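Section 3: Setting up your Pondside worm bin

If you've come straight to this section with the parts all over the kitchen floor, welcome, you're in good company. I wrote the first two sections for people who hadn't bought anything yet, so you can skip those. From here on I'm assuming you have the Pondside stacking composter, the tall one with the tap at the bottom, and that your worms are either on order or sitting in a bag on the side looking at you.

I've had mine going through 5 winters now and I've set up plenty for other people. The leaflet in the box is fine as far as it goes, but it was clearly written by somebody in a hurry, and steps 4 and 5 of it are the wrong way round. Use mine instead.

What should be in the box

One base with legs, one tap with two rubber washers, three working trays, one lid, a block of coir and a sheet of stickers you can throw away. Older boxes came under the Lendima name and had a smaller tap, but everything else fits the same way. If a washer is missing, any half-inch tap washer will do. I've used one off a garden hose for years.

You'll also want a bucket, some old newspaper (not the glossy bits), a jug, and a handful of soil or finished compost from the garden.

Where to put it

Worms like it between 15 and 25 degrees, the same sort of room you'd be happy in with a jumper on. A shed is good, a garage is good, under the stairs is surprisingly good if the rest of the house will put up with it. Mine lives in the porch. What you want to avoid is direct sun, a boiler, or anything that shakes. I once had a bin next to a washing machine and every spin cycle sent the lot of them up under the lid.

Caution: don't put the bin on carpet. However careful you are with the tap, one day you'll knock it with your foot.

3.1 Putting the base together

1. Turn the base upside down and push the legs in until they click. The back ones are stiff. I kneel on mine.

2. Put one washer on the tap, push the tap through the hole from the outside, then put the second washer on inside and do up the nut. Hand tight, then a quarter turn more. If you go at it with a spanner you'll split the plastic, and then you'll be writing to me.

3. Turn the base the right way up and pour a jug of water in. Leave it while you make a cup of tea.

4. Look under the tap. If there's a drip, take the nut off and check the washer is sitting flat. Nine times out of ten it's folded over on one side.

5. Drain the water out and stand the base where it's going to live. A full bin is a two-person lift, so choose your spot now!

Note: tilt the base very slightly towards the tap. A bit of folded card under the back legs is plenty. It makes a big difference to how well it drains later on.

3.2 Making the bedding

This is my favourite part, and the part people rush. The bedding is what the worms live in while they get used to the place, so make it nice.

1. Drop the coir block in your bucket and pour on 3 litres of lukewarm water. It swells up to an enormous size, so do use a bucket and don't be tempted by a washing-up bowl like I was.

2. When it's soaked up the water, break up the lumps with your fingers.

3. Tear the newspaper into strips as wide as your thumb and mix them in, roughly half and half with the coir.

4. Add your handful of soil. It carries the tiny creatures that get things started, and the worms need a bit of grit in their stomachs.

5. Squeeze a fistful. You want a drop or two of water between your fingers, no more. If it runs, add more dry paper. If it stays dry, splash on a little water and try again.

6. Line the bottom of one tray with a single sheet of newspaper and pile the bedding in until it's three-quarters full.

Put the other two trays away somewhere you'll find them again. You won't need the second one for a few months, and stacking all three on day one is the commonest mistake I see.

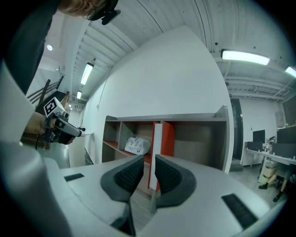 Eglė Kalniņš wrote to me after the last version of this guide to say that she skips the coir altogether and uses shredded egg boxes and dead leaves, and her bin has never smelled of anything but woodland. I've tried it since and she's quite right, it works beautifully. It does take longer to settle and you have to check the damp more often, so for a first bin I'd still go with the coir, but if yours has gone missing or you'd like something free, go ahead. Leaves from last November are perfect if you've got a bag of them going soft behind the shed.

3.3 Putting the worms in

A standard bag holds 1,000 worms, give or take whatever the supplier's scales were doing that morning. I buy from Siliņa, who pack them in damp peat-free compost, but any supplier of composting worms will do. Please don't dig up earthworms from the garden! They're a different sort, they want deep soil, and they'll be miserable.

1. Let the bedding stand overnight first. Coir can warm up a little when it's freshly wetted.

2. Tip the worms out gently on top of the bedding, compost and all, and spread them out with your hand.

3. Leave the lid off and the light on above them for half an hour. They hate light, so they'll burrow down by themselves.

4. Lay a damp sheet of newspaper over the top and put the lid on.

5. For the first two nights, leave a small lamp on nearby if you can. New worms like to go exploring, and a bit of light keeps them at home.

Caution: if you find a few on the floor the next morning, pick them up with wet fingers and pop them back. If you find a lot, the bedding is too wet or too warm. Go back to the squeeze test in 3.2.

3.4 The first month of feeding

No food at all for the first three days. I know, it feels mean. They've got all that paper to nibble.

After that:

1. Lift the newspaper and put one small handful of chopped peelings in a corner.

2. Cover it with a little bedding and put the paper back.

3. Leave it alone until most of it has gone. Then do the next corner.

4. When you've been all the way round the tray, you can go up to two handfuls at a time.

Good things to start with are carrot tops, lettuce, banana skins cut up small, tea leaves and apple cores. Go easy on citrus and onions. Leave out meat, cheese, anything oily and anything salty. Coffee grounds are fine in small amounts, but a whole cafetière every morning will turn the bin sour.

I freeze my peelings in an old ice cream tub and thaw them before they go in. It kills off any fruit fly eggs and the peelings go soft, so the worms get through them much faster. My sister thinks it's daft, but she also has fruit flies.

Once a week sprinkle in a spoonful of crushed eggshell. Bake the shells first while the oven is on for something else and they'll crush to powder with a rolling pin.
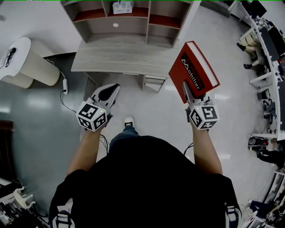
Can I leave the bin while I go on holiday?

Two weeks is no trouble at all. Feed them a normal amount the day before you go, put an extra layer of damp newspaper on top, and leave the tap open over a bucket so nothing pools in the base. Don't leave a great heap of food to last them, it'll only heat up and rot.

3.5 Looking after the tap

The liquid that collects in the base needs letting out every week or so, more often in summer when you're putting in melon and cucumber. It should be brown and smell earthy. Water it down ten to one and give it to pot plants or the flower beds, but keep it off salad leaves and anything you eat raw.

If nothing comes out, don't panic. A new bin can go weeks without producing a drop. If you know there's liquid in there and it still won't run, the tap is blocked, usually by a worm that took a wrong turn. Put a bucket underneath, open the tap fully and poke a piece of soft string up it. I used to use wire, and I felt terrible about it afterwards.

Note: the Skaster tap sold as an upgrade has a wider opening and does clog less. It needs the thick washer on the outside and the thin one inside. Mine went on the other way round the first time and I had a wet porch.

3.6 When to add the second tray

Wait until the bedding and castings in the first tray come up high enough to touch the underside of the next one. If there's a gap, the worms can't climb across it. Fill the second tray with a shallow layer of fresh bedding, put it straight on top of the first (take the newspaper out from between them), and start putting all the food in the new tray.

They move up in their own time. Some will stay downstairs for weeks, and you can leave them to it. Emptying the bottom tray is in Section 4, along with what to do about mites, mould and the little white pot worms everyone emails me about.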